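Maintained by the Tendotier home handling group. Questions about the rules go to Recep Ateş; questions about the files go to Édgar Chávez.

# Tendotier Laundry: operating rules and data card

## Scope

This repository holds the operating rules for two-arm laundry handling in occupied homes, along with the recordings made under those rules. The rules apply to every site and every operator. A recording that breaks a rule marked **must** is moved to `rejected/` and is not counted in the release.

The current release has 214 accepted episodes from 4 homes. The task family is `basket_unload`: take garments from a full basket and transfer them to a washing machine or to a second container. Sorting and folding are kept in a separate repository (`ratari-fold`) and follow different limits.

## Terms

- **Episode:** one continuous recording, from the start command to the stop command.
- **Reach zone:** the floor area either arm can touch at full extension, plus the margin set in `config/zone.yaml`.
- **Operator:** the person who holds the stop control.
- **Helper:** anyone else who is told to be on site during an episode.

## Site rules

1. The basket **must** stand on a stable support. A low stool is allowed if all of its feet are on the floor.
2. Household items may stay where the residents keep them, provided they are outside the reach zone. Do not tidy the background between episodes.
3. Arm cables **must** have enough slack for full wrist rotation and must not pass between the gripper fingers.
4. Floor cables **should** be gathered to one side. They **must not** cross the path between the operator and the door.
5. Loose bottles, cups and tools should be off the floor before the start command. If one is found during an episode, finish the episode and add the flag `floor_item`.
6. Packing film on an appliance may stay on if the residents want it there. Add the flag `wrapped_surface`. Film changes how depth sensors read the surface, and these episodes are split out during evaluation.
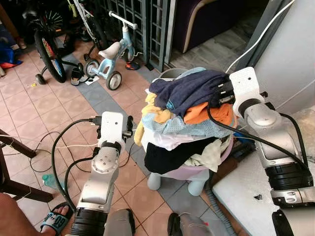

## Handling rules

1. One garment per grasp is the target. A double pick is not a failure, but it **must** be labeled.
2. Close on the top layer first. Do not push into the heap past the finger length.
3. Pull upward before pulling sideways. A sideways pull at the start can drag the basket on its support.
4. When both arms hold cloth, neither arm may exceed the speed in `config/bimanual_max.yaml`.
5. If a garment is held by both grippers and goes taut, the left arm **must** release.
6. Dark garments are often mislabeled as one item when they overlap. Annotators check both wrist views before assigning an ID.
7. Garments that fall to the floor are left there until the stop command.

## People

The operator stands or sits outside the reach zone with the stop control in hand. Closed shoes are recommended for operators and helpers. Children and pets must be in another room with the door closed.

Feet and legs at the edge of the head view are accepted. Faces are not. Any episode with a face in view, including a reflection, goes to `rejected/` and the raw file is deleted within 27 days.
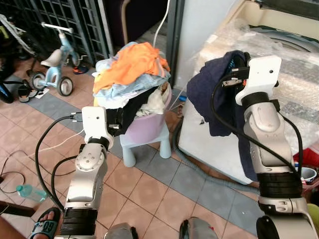
*Two-arm grasp at the basket, head view. One dark garment in each gripper.*

## Contents

| Path | Contents |
|---|---|
| `episodes/` | Accepted recordings, one folder each |
| `labels/grasps.csv` | 2178 labeled grasps |
| `labels/flags.csv` | Site and handling flags by episode |
| `config/` | Zone, speed and force limits |
| `rejected/index.csv` | Episode ID and rule number only |

Grasp labels take one of these values: `single`, `double`, `slip`, `empty`, `released`. The value `released` is used only for handling rule 5. Earlier files used `drop` for both `slip` and `released`; the script `tools/split_drop.py` converts them.

## Known problems

- Wrist timestamps from the Krishnan logger drift against the head camera. Use the `t_sync` column.
- Thin white cables are sometimes segmented as drawstrings.
- The `floor_item` flag was added late and is missing from the first home.
- All four homes have tiled floors. Do not use this set to support claims about carpet.

## Changes

**09/08/2019**

- Handling rule 5 now names the left arm. The old text said "one arm," and operators read it differently.
- Site rule 6 added.
- Fondari force limits replaced by the values in `config/force.yaml`.

Rule changes are proposed as a pull request against this file. Include at least one episode ID that shows the problem. Changes to speed or force limits need approval from Recep Ateş before merge.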